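Open doors at Runell, and a line outside before the coffee was ready. 107 people signed up, the badge table ran out of pens, and the demo bay is not a big room. You pick a spot and hold it.

Most of the crowd went straight to the Hattar cell. Two arms, one job: put parts into a desktop tower. Processor, memory, drive, card. Slow going — slower then I expected, and the engineers didn't pretend otherwise. 140 practice builds since June, they said, and memory is still the step they worry over. Too little push and it won't seat. Too much and you've bought a new board.
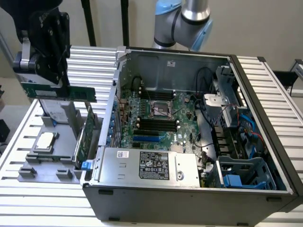 Likely memory: a green board in the gripper, the slots still empty. Processor and drive wait on the tray.

Next door, Nilwood was showing bin sorting software. Fewer people, better chairs. Zestomia had a conveyor and free mints.

Asked when the Hattar cell goes to a paying customer. Shrugs. A repair depot is intrested, no name given. Second session at 2, same bay, get there early.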